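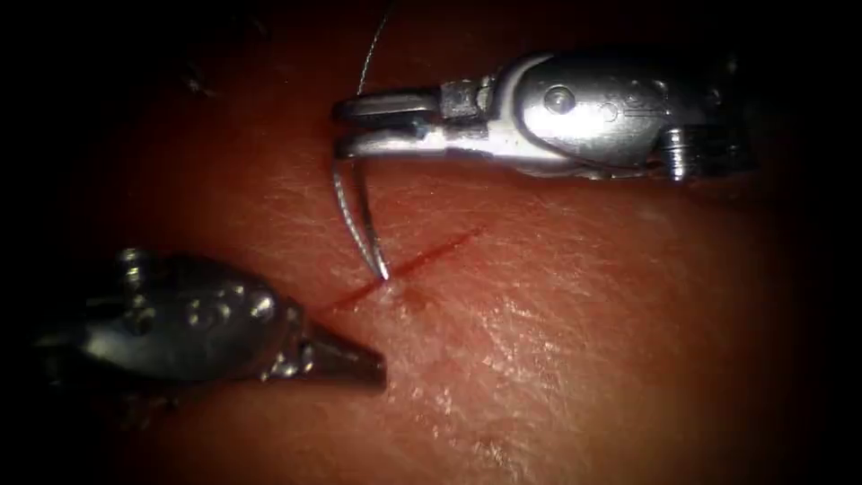

Incision across a flat tissue pad, with a needle driver at upper right.

Filed under: Skills Lab / Suturing Basics

Simple interrupted stitches on a practice pad

These steps cover a straight incision on a flat pad, using 3-0 nylon on a curved cutting needle. The Judwood pad is used throughout, but any layered pad will do.

1. Fix the pad to the bench at both ends. A pad that slides will pull the stitches off line.

2. Clamp the needle two-thirds of the way back from the point, at a right angle to the jaws. Do not grip the swage – the needle bends there.

3. Enter the surface at 90 degrees, 5 mm from the edge of the cut. Turn the wrist and let the needle follow its own curve.

4. Bring the point out in the middle of the cut, regrip, and take the far side at the same depth. The exit should also be 5 mm from the edge.

5. Pull the thread through until a 3 cm tail is left.

6. Wrap the long end twice around the closed driver, grasp the tail, and lay the throw flat. Add two single throws, reversing direction each time.

7. Tighten until the edges meet. If they roll inward, the bite was too shallow at the bottom. Remove the stitch and repeat.

8. Move the knot to one side and cut both ends to 5 mm.

Space the stitches 5 mm apart. On a long cut, place the first stitch at the midpoint and then halve each remaining section.

Cut pads can be reused until the top layer starts to tear at the needle holes. Store them flat, dusted with talc, away from sunlight. Used needles go in the sharps container, including those that have only touched silicone.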